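4.3 Colocación del papel pintado mural sobre tableros y paneles

Esta sección se aplica a los rollos ilustrados de la serie Nanetby sobre base no tejida, colocados con adhesivo Prisarine en polvo. Para los paños con base de vinilo, véase la sección 4.5.

Antes de empezar

El soporte debe estar seco, liso y sin restos de grasa. Los tableros nuevos se tratan con la imprimación Dunent, sin diluir, y se dejan secar 3 horas. Compruebe que todos los rollos llevan el mismo número de lote en la etiqueta. El lote 134 y anteriores tienen un case de dibujo distinto y no pueden combinarse con los actuales.

Preparación del adhesivo

1. Vierta 3000 ml de agua fría en un cubo limpio.
2. Añada 190 g de adhesivo Prisarine en forma de lluvia, removiendo sin parar.
3. Deje reposar la mezcla y vuelva a remover hasta que desaparezcan los grumos.

Nota: la mezcla preparada se conserva hasta el día siguiente en recipiente cerrado. No añada agua a una mezcla que ya ha espesado.

Corte y colocación

4. Mida la altura del panel y sume 5 cm por cada extremo.
5. Corte el primer paño. Presente el segundo junto al primero, haga coincidir el dibujo y corte. El case es recto y se repite cada 29 cm.
6. Trace una línea vertical con plomada a una distancia del canto inferior en 1 cm al ancho del rollo.
7. Aplique el adhesivo sobre el soporte con rodillo de pelo corto. No encole el papel.
8. Apoye el paño siguiendo la línea y alíselo con la espátula de plástico, del centro hacia los bordes.
9. Coloque el paño siguiente a tope, sin solapar. Pase el rodillo de juntas sin apretar.

PRECAUCIÓN: el adhesivo que rebose por las juntas debe retirarse enseguida con una esponja húmeda. Una vez seco deja brillo permanente sobre las tintas mates.

Esquinas interiores

10. Corte el paño de modo que doble 1 cm sobre la cara contigua.
11. Marque el ángulo con la espátula y pegue el sobrante.
12. Trace una nueva vertical en la segunda cara y coloque el resto del paño cubriendo el doblez.
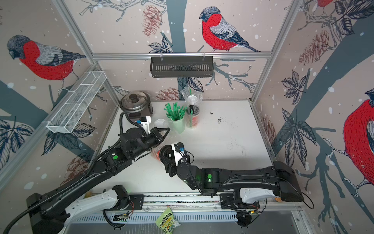 Remate

13. Recorte los sobrantes superior e inferior con cúter y regla metálica. Cambie la hoja en cada paño.
14. Selle los cantos vistos con el perfil Shehata de 10 mm. El perfil se corta a inglete y se fija con su propia banda adhesiva.
15. Mantenga cerradas las ventanas y apagada la calefacción durante el secado.

Nota: las burbujas pequeñas suelen desaparecer al secar. Si persisten pasadas 24 horas, pínchelas con una aguja e inyecte adhesivo diluido.

PRECAUCIÓN: desconecte la corriente antes de recortar alrededor de enchufes e interruptores.

Para la limpieza posterior, véase la sección 6.1.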